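About us

Lultetti writes the software that sits between a camera and a robot arm. Perception, grasp planning, motion, plus the tooling that holds it all together. We don't build hardware. We buy arms, bolt them down, and spend the rest of the year on the code.

Started as a side project called Dhanial, a logging tool for robot runs. People kept asking for the planner we used with it, so now there are 14 of us and the planner is most of what we do.

Two arms, one table, one planner. Both arms share a single world model, so neither one has to guess where the other is going. Collision checks run on every update. Old setup ran a seperate process per arm and we lost most of a February to timing bugs. Never again.
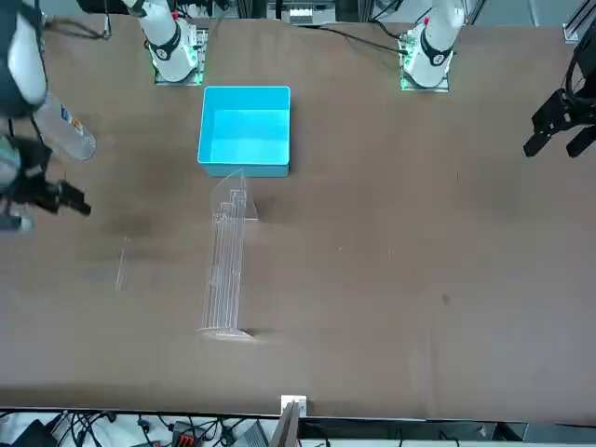 Our customers handle labware, packaging, small plastic parts. A lot of it is clear, and clear things are hard. Depth cameras see straight through, or return noise, or pick up the table behind. So Brokitz, our perception package, leans on edges and highlights in plain color images and carries an uncertainty value all the way to the grasp step. If the number is bad the arm moves for another look before it closes.

Wrist views matter most in the last few inches. The overhead view gets you close – the wrist gets you the grasp.
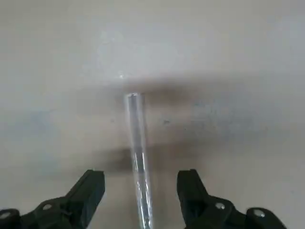 Perception & Planning Group – Lultetti

Team lead: Meinir Gape

Five people. We own Brokitz, the grasp planner and the replay viewer. Everybody on the team runs the arms, everybody labels data, everybody takes a turn on support. Meinir reviews every change to the motion limits herself and will send it back if theres no test.

What we're on right now:

Clear rods and cylinders, finding the top end and the axis
Picking next to clear walls, where one edge looks a lot like another
Faster replay in Dhanial, long runs still take too long to open
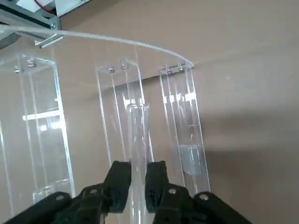
Reflections are the other half of it. A bright line can be the object, the wall behind it or a lamp, and a single view often can't settle which. We keep the bad runs as well as the good ones. 700 of them are in the regression set and a release doesn't go out until it's been through all of them.

Releases go out 3 times a year. Toledico, the config editor, is included with every license – so are the calibration scripts.

Hiring: one controls engineer, one tools person. C++ and Python, some time spent near a real robot. Send code you like and a short note to the jobs address on the contact page. Meinir reads them all, usualy before 9 am.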